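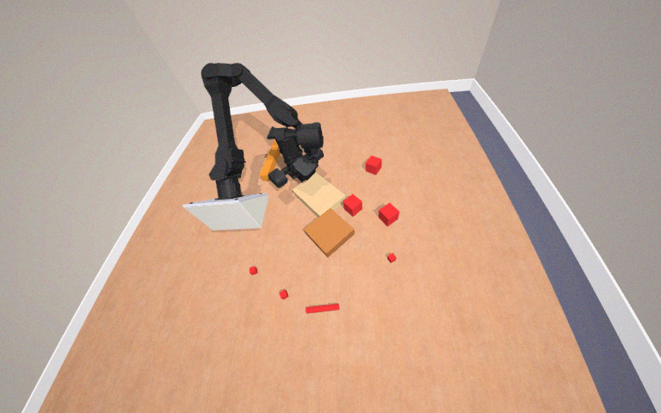 Modance Muscle Signal Recordings: Data Card

Status of this document

This data card accompanies the second public release of the Modance recordings. It replaces the notes supplied with the first release, which should no longer be relied upon. It was last revised on Sat 22 January. Corrections are welcome and should be sent to the maintainers by the route given under Contact.

Summary

The Modance recordings are a collection of surface muscle signals taken from the forearms of adult visitors to a public installation at the Granden building in Erkomley. Visitors wore a soft cuff on the forearm and, by tensing and relaxing the muscles beneath it, altered the brightness and pitch of a large shared display of light and sound. The collection contains 600 sessions. Each session holds the signals from one cuff, a log of the display's response, and a short set of answers given by the visitor afterwards.

The collection was assembled to support the study of how people with no training learn to use a muscle signal as a means of control in a busy public place. Much published work on the subject has been carried out in quiet laboratories with practised participants, and the maintainers wished to offer material of a different kind.

Background

Modance was commissioned by the Granden as part of its public programme on the body and technology. The installation was designed by Veerle Timmermans, who also set out the terms under which recordings could be kept. Mahfuz Abeysekara wrote the recording software and prepared both releases. The cuffs were supplied by Hallgrímsson under a loan agreement. Hallgrímsson had no part in choosing which sessions were kept, and has not been given any material beyond what is published.

The installation was open to anyone who came into the building. Wearing a cuff did not commit a visitor to being recorded, and the display worked in the same way whether or not recording was switched on. Consent to record was sought separately, in writing, before the cuff was fitted.

Contents of the release

The release consists of a sessions folder, an answers table, an events table, a settings file and this card.

The sessions folder contains one file for each session, named by a random identifier. The identifier carries no information about the date, the order of visits or the person. Each file has a time column followed by 4 signal columns, one for each sensor pad in the cuff. Time is counted from the start of the session. No clock time is given.

The answers table contains one row for each session, joined to the sessions folder by the same identifier. Visitors were asked whether they felt in control of the display, whether that feeling changed as they went on, whether the cuff was comfortable, and which hand they write with. Any question could be left blank. A blank is stored as an empty cell and should not be read as a "no".

The events table records every change in the display that followed from the visitor's signal, together with the threshold in force at that moment. It also marks any point at which an attendant adjusted the cuff. Signals close to these marks should be handled with care.

The settings file gives the filter values, the sampling rate and the display rules used throughout the installation. These were fixed before opening and were not altered while the installation was running.

How the recordings were made

On arrival the visitor was seated and the cuff was placed on the upper part of the forearm by a trained attendant. The visitor chose which arm to use. The skin was wiped but not otherwise prepared. The attendant then asked the visitor to rest the arm, to close the hand gently, and to close it firmly. The threshold for the display was set from these readings.

The visitor was then free to use the display for as long as they wished, up to a limit set out in the settings file. No task was given and no score was shown. Attendants were instructed to answer questions about the equipment but to avoid coaching. It is likely that companions in the room offered advice, and the recordings have no means of showing when this happened.

Up to two visitors could use the display at the same time. Where this occurred, each was recorded as a separate session, and the events table carries a flag to show that the display was shared. The identifiers of paired sessions are not linked in this release. Linking was considered, and was left out in order to make it harder for a visitor who knows their own session to find that of a friend or relative.

Processing

Raw signals are provided wherever possible. The only steps applied before release were the removal of mains hum, the trimming of the period before the cuff had settled, and the replacement of clock time with elapsed time. Signals have not been smoothed, scaled or corrected for differences between cuffs.

Sessions were left out if consent was incomplete, if the visitor later withdrew, or if the cuff lost contact for most of the session. No session was left out on the grounds that the visitor had found the display difficult to use. Users should expect to meet sessions in which there is very little relation between effort and display.

Changes since the first release

The time column in the first release drifted in long sessions owing to a fault in the recording software. The fault has been corrected and all files have been rebuilt from the original recordings. Analyses that depend on timing should be run again.

The answers table has been moved to plain text. A free comment field, present in the first release, has been withdrawn after a review found that certain comments could point to the people who had made them. Holders of the first release are asked to delete that field from their copies.

Intended uses

The collection is suitable for the study of early learning in muscle control, for the testing of methods that must cope with poor sensor contact, and for teaching. It may also be of use to designers of public installations who wish to judge what level of signal quality can be expected from untrained visitors -- a matter on which the maintainers found little guidance when planning their own work.

Uses to be avoided

The recordings are not medical data. They were not taken by clinical staff or with clinical equipment, and they must not be used to draw conclusions about the health of any person. They should not be used to set the working limits of an artificial limb or of any other device on which a person's safety depends.

Users must not attempt to identify visitors, whether from the signals alone or by joining the collection to other sources. Muscle signals may differ from one person to another in ways that persist over time, and the maintainers ask that the collection should not be used to develop methods of recognising individuals.

Known limitations

Visitors came to the Granden by choice and were, on the whole, people already inclined to visit such places. Age, sex and occupation were not recorded. The collection cannot therefore be said to stand for the population of Erkomley or of anywhere else.

The cuff was made in 2 sizes. Neither fitted very slender forearms well, and contact in such cases was often weak. The size worn is given in the answers table, and users are advised to examine the sizes separately before combining them.

The building was at times crowded and warm. Room temperature was not logged. The maintainers are aware that warmth may affect the contact between pad and skin, and are unable to say how far it did so in any given session.

A visitor who returned on another day would appear as a new session. Attendants believe that such returns were uncommon, but no record was kept, and sessions should not be treated as wholly independent of one another.

Consent and withdrawal

Every visitor whose session appears in the collection signed a consent form covering public release for research and teaching. The form was available in large print and could be read aloud on request. Each visitor was given a card bearing their identifier, and may ask for the session to be removed by quoting it. No reason need be given. Removals are made at the next release, and users are asked to move to the newest release promptly and to delete earlier ones.

Children were able to use the display with an adult present, but were not recorded.

Access and licence

The collection may be downloaded free of charge on acceptance of the terms of use. It may be copied and adapted for research and teaching provided that the source is named and that the restrictions in this card are passed on with any copy. Commercial use requires written permission from the Granden.

Publications should refer to the collection as "Modance Muscle Signal Recordings, second release" and should name Timmermans and Abeysekara as its authors.

Maintenance

The collection is held by the Granden and maintained by its authors. Reported faults are reviewed each February, and a further release is issued if the review finds it necessary. Faults bearing on the privacy of visitors are dealt with as soon as they are received.

Contact

Questions about the files and the recording software should be addressed to Mahfuz Abeysekara, and questions about consent, withdrawal or the installation itself to Veerle Timmermans, in both cases in writing at the Granden, Erkomley. Please state the release in use and, where a particular session is concerned, its identifier.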